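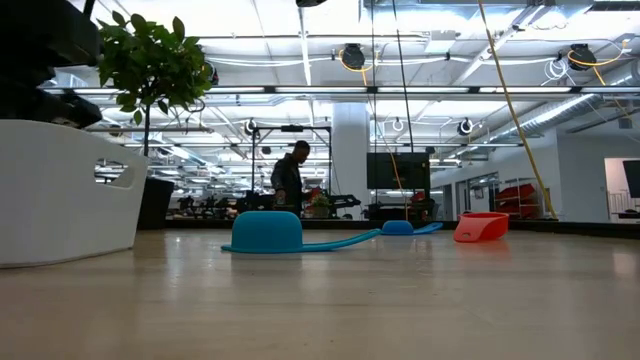 Measuring cups in teal, blue and red-orange on a wood-toned tabletop.

Kokero Brewing adds barrel-aged stout to its year-round range

Feb 14, 2020 – Kokero Brewing today announced the release of Forko, a barrel-aged imperial stout packaged in 350 ml bottles and, in limited quantity, in keg. The beer has an alcohol content of 13% by volume and is the strongest the brewery has put on general sale.

Forko is brewed from pale malt, Munich malt, flaked oats, chocolate malt and a small share of roasted barley. The roasted barley is added late in the mash to limit astringency. Each batch requires two separate mashes. Only the first runnings are collected from each, and the combined wort is boiled for 5 hours before a single bittering addition of hops. No late hops are used.

Primary fermentation is carried out with a neutral ale yeast at controlled temperature. The yeast is pitched in two stages, the second after gravity has fallen by half, with oxygen supplied at the first stage only. When terminal gravity is stable the beer is chilled, taken off the yeast and moved to oak. The barrels previously held bourbon and are filled once only for this beer. They are then passed to the brewery's sour program.

Barrels are sampled individually during aging and graded for oak character, residual sweetness and acidity. Any barrel showing unwanted acidity is withheld from the blend. The finished beer is nearly black and carries notes of vanilla, dried fig and dark caramel, with moderate oak tannin and low carbonation. Suggested serving temperature is slightly below room temperature, in a stemmed glass.

The first release amounts to 2,000 bottles. Bottles are sealed with a crown cap under wax and marked with batch and packaging codes. Forko is unfiltered and contains live yeast, so a light sediment is normal. It should be stored upright, away from light. The brewery expects the beer to develop in bottle, with roast bitterness declining and dried-fruit character becoming more evident.

Forko replaces Jia, the brewery's smoked porter, in the year-round range. Jia will remain available on draft until existing stock is sold and will then return as a winter seasonal. Its recipe is unchanged.

Distribution of Forko will be handled by Wavow, which already carries the Kokero lager and pale ale. Orders from bars, restaurants and bottle shops are accepted from today, in full cases only. Keg allocations are restricted to accounts with a dedicated cold line – accounts without one may order bottles. A second batch is in barrel and is scheduled for packaging in May.

Allergen information: Forko contains barley and oats. It is not suitable for people with gluten intolerance.

About Kokero Brewing
Kokero Brewing is an independent producer of lagers, ales and barrel-aged beers. All beer is brewed, aged and packaged at a single site. Technical data sheets and label artwork are available to the trade on request.

Trade orders: Wavow sales desk
Press inquiries: Kokero Brewing press office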